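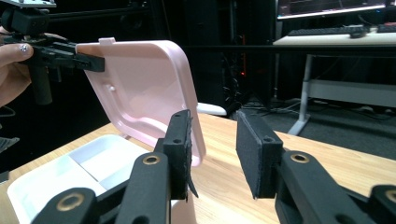 Calloway film tracker: a review after one awards season

Calloway is a notebook and card set for people who try to see all the nominated films before the big ceremonies. It comes in a box with a ruled book of 192 pages, 80 loose cards, a fold-out season planner and a strip of sticky tabs. There is no app and no account to set up. I bought mine in January, when the shortlists were already out, and used it until the last of the speeches.

How it works

Each film gets a double page in the book. The left side has spaces for the title, director, writer, main cast, where you watched it and how long it ran. The right side is mostly blank lines, with a scoring strip at the bottom that goes from 1 to 10. At the back are grids for the main categories, where you write in the nominees, mark who you think will win, and mark who you would vote for yourself. Keeping those two apart is a good idea. My own favourites and my predictions agreed less often than I expected.

The cards are for ceremony night. You put one nominee on each, lay them out by category and turn them over as the results come in. With four of us round a television this worked well enough, although the acting categories took up most of the coffee table.

What I liked

The paper is thick enough for a fountain pen, and the book opens flat without a fight. The planner is the best part. It has a column for each awards body and a row for each week, so you can see at a glance when voting closes and which ceremonies fall close together. I pinned it up in the hall and used it more than anything else in the box.

I also liked that the technical categories get the same room as the acting ones. Most printed ballots squeeze sound and editing into a corner. In this book they have full grids, and there is a short glossary explaining the difference between the two screenplay awards, and what a production designer does. It is clearly written and does not talk down to you.

What I didn't like

The category grids have five rows each, and that is not enough. Several awards bodies now name six nominees or more, and for best picture you may need ten. I ended up writing in the margins. A few blank grids at the back would have solved this, and there are none.

The cast section has room for three names. That is fine for a two-hander and useless for an ensemble piece. Documentaries are badly served too, as half the headings don't apply to them and there is nowhere to note the subject or the source of the footage.

The tabs are poor. Mine lost their stick within a fortnight, and I replaced them with a packet from the stationer's. The cards mark easily — mine had fingerprints on them before the first envelope was opened — and refill cards are only sold in packs of 200, far more than one household will get through.

Compared with the others

I have used two similar products. The Lirkoren diary is smaller and fits in a coat pocket, so it is easier to take to the cinema, but it gives each film a single page and leaves out the short film categories. Postano makes a set of printed ballots and nothing else. They are cheap and good for a party, but you will have no record of what you thought of the films once the night is over.

Buying it

I ordered from Skostside on a Friday evening and it came in the middle of the next week. The box had a dented corner but the contents were fine. The book can be bought separately, without the cards, and that is what I would do next time.

Verdict

A solid notebook with a very good planner, let down by grids that are too short and tabs that don't last. If you see a handful of the nominated films each year, the Postano ballots will do. If you try to see nearly all of them, the Calloway book is worth having. Seven out of ten for the full box, eight for the book by itself.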